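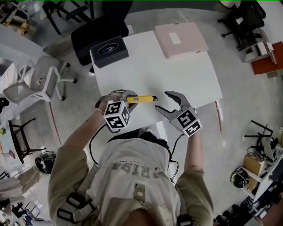 Estilete amarelo sobre a mesa branca.

O estilete de catorze euros e a mania de comprar para a vida toda

Desconfio de qualquer objeto que me prometa durar mais do que eu. A moda já tem uns anos e não dá sinais de cansaço: o canivete que passa para os netos, a frigideira que se herda, a tesoura com garantia vitalícia. Compre uma vez, compre bem, dizem-nos, e a frase vem quase sempre acompanhada de um botão para pagar em prestações.

Em janeiro, a Olmedo pôs à venda um estilete de 73 euros. Um estilete, aquela coisa que serve para abrir caixas e cortar cartão. A página de venda tem 524 palavras (contei-as numa noite de insónia) e nenhuma explica o que ele corta que o meu não corte. Fala de equilíbrio, de peso na mão, de um mecanismo que faz um som «honesto». Não sei o que é um som honesto. Sei que a lâmina se gasta no mesmo cartão e ao mesmo ritmo, e que as lâminas de substituição só se encontram na própria Olmedo.

É aqui que a conversa da durabilidade me começa a cheirar mal. O cabo dura para sempre, muito bem. E a lâmina? A parte que trabalha, num estilete, é descartável por natureza. Vender eternidade no cabo e dependência na lâmina é um modelo de negócio antigo, e quem já comprou uma impressora conhece-o.

A Nayara Vieira, com quem partilhei oficina de encadernação durante 16 anos, discorda de mim e tem bons argumentos. Diz que uma ferramenta cara se estima, que não fica esquecida ao fundo de uma gaveta, que o barato se parte e vai para o lixo. Tem razão quanto ao lixo. Quanto ao resto, lembro-me de a ver cortar lombadas com um Giltis de plástico remendado com fita, que ela estimava muitíssimo e que só deixou de usar quando o perdeu num comboio.

O cuidado vem do uso. Uma pessoa afia, limpa e guarda aquilo de que precisa na manhã seguinte. Quem precisa de gastar 73 euros para não perder um estilete tem um problema de arrumação, e a Olmedo não o vai resolver.

Admito exceções. Há ferramentas baratas que são perigosas, com travões que cedem a meio de um corte, e nessas não se deve poupar. Paguei 35 euros por uma régua de aço da Fenton e voltava a pagá-los, porque a anterior empenou e me estragou uma capa inteira. Mas entre o lixo e a relíquia há uma prateleira enorme de coisas decentes, sem história nem estojo de feltro, e essa prateleira está a encolher nas lojas do meu bairro. Na última drogaria onde entrei havia o estilete de um euro, que nem a lâmina segurava, e um expositor iluminado da Sirka. O meu, de catorze, já não se fabrica.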